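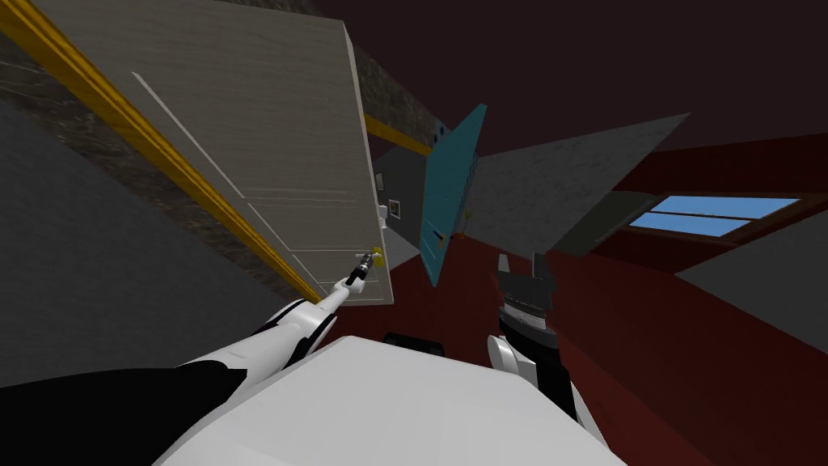
Re: Telletti open day, door demo

Posted to the list Jul 1, 2021

> Did anyone go? I heard it managed 38 doors out of 57. Worth the drive to Drarnach?

I went. The demo was all in simulation, which the flyer left out. The arm was right at the handle when I got a look, fair enough.
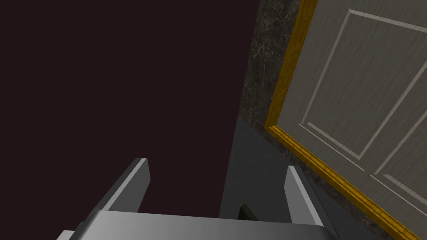 My trouble is with the 38. I asked how many colours and handle styles were in the set and got a brochure. A real door sticks in December. I'd save the gas until they show us a real one.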